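Ruvdale suture lab wants $2,000 a seat. What does it buy?

The teaching center at Ruvdale will open its suturing course to outside trainees in December, and it's promising a lot. A place costs $2,000. For that, organizers say, a surgical resident will come away "confident in fine knot work" after 3 evenings of practice.

Maybe. The center's announcement runs long on confidence and short on numbers. It says 300 people have already been through an in-house version of the course, but it doesn't say how they were tested or whether they were tested at all.

The work itself is slow and fussy. Trainees spend most of their time on one thing: getting a length of black thread around the jaws of an instrument and into a knot without losing the tail.

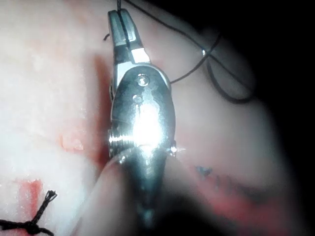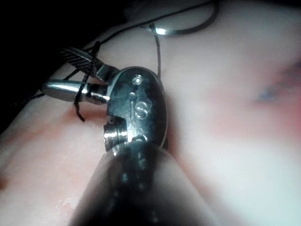 Black suture thread and metal instrument jaws against a pale pink soft surface. In the second picture, turns of thread are wrapped around the jaws.

"Anyone can learn to throw a loop," said Philomena Tsikata, who taught suturing for years before she retired. "I'd want to see the same people again in six months, and I'd want somebody else doing the grading."

Course leader Matúš Procházka said a follow-up check is "under discussion." He would not give a date. Asked why the price was set before any results were published, he said the fee covers materials and teaching time — he did not offer a breakdown.

Hospitals that send residents will have to decide who pays. Two places in the first group are being held at a reduced rate, though the center hasn't said how much lower that rate is or who qualifies.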